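Home | News | Minerals | Methods | Contact
Last updated: October 2022

Haverford laboratory re-measures Flavus crystals

The Haverford laboratory has indexed 219 reflections from Flavus, a yellow organic salt, and assigned it a monoclinic cell. 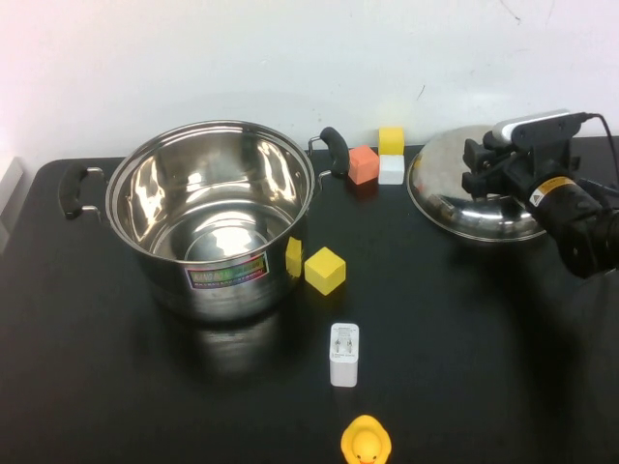 Earlier work had given an orthorhombic cell. The crystals were twinned, which hid the lower symmetry.

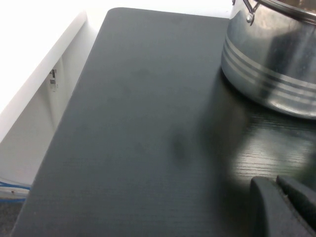
Gidstead replied that its own powder data fit either cell.

A single twofold axis remains.
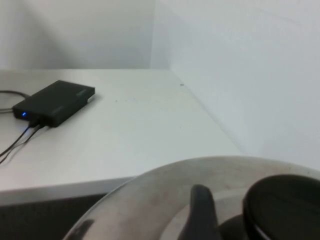

Further runs are planned for November. 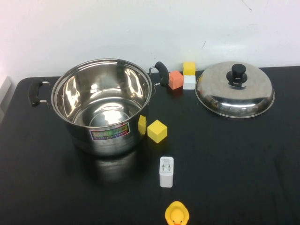 Is the formula affected? The formula stands; only the symmetry changes.

Related
Wameo furnace restarted
Twinning in salts, part 2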